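**Sunday slot, 4 mins - Rehema talks, Elibariki on clicker**

Start w/ who we are. Robotics club, second year, meet after school. Don't do the full history!!

- task this term = nested baskets. Get the top one off the bottom one, put it down, don't drag both
- sounded easy. Say that, wait for the laugh
- roughly 70 tries written up in the log so far, Elibariki has the sheet if anyone asks

Why baskets: Tendik round has household objects, we'd only ever done blocks. Blocks have flat sides. Weave gives a bit, rim is round, every bit of it is different. Go slow here, it's the main point of the talk.

NEXT SLIDE 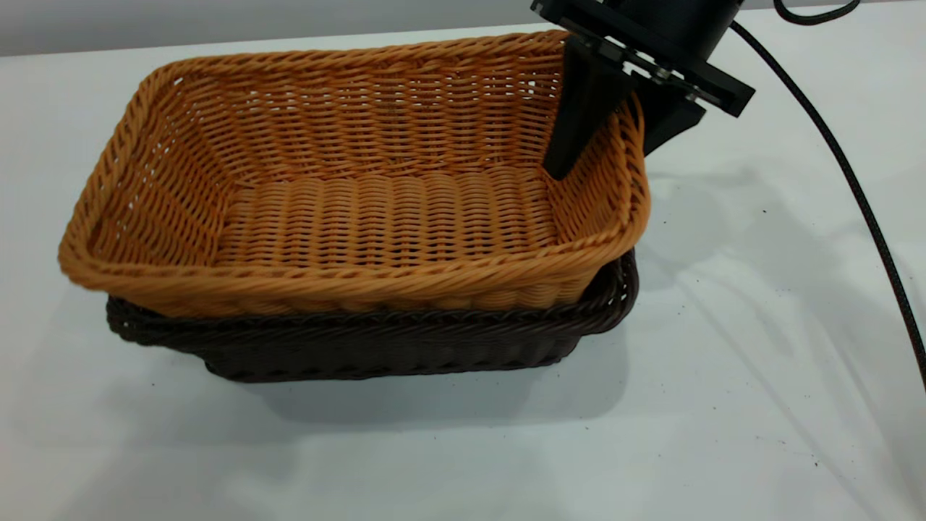 *Gripping the top basket by its right side, one finger in, one out.*

- point at the rim between the fingers. Bunches up when you squeeze. Is that a good grip or a bad one? We argued for 3 weeks
- colours - orange-brown on dark brown, helps the audience see wich is which
- finger inside has to stay clear of the floor of the basket, mention the tip height setting

Then the grip force bit. Elibariki does this one. Too soft = slips off the rim, too hard = whole side bends in. Keep numbers out of it, they're on the handout

Thank Hurkness for the loan of the table. And Mr Gulyás's year group for there code review (pronounce it right - GOO-yash)

Questions. If someone asks about doing the lift from both ends: not tried, want to before Gorkota.

Spare slide only if we're under time. Water!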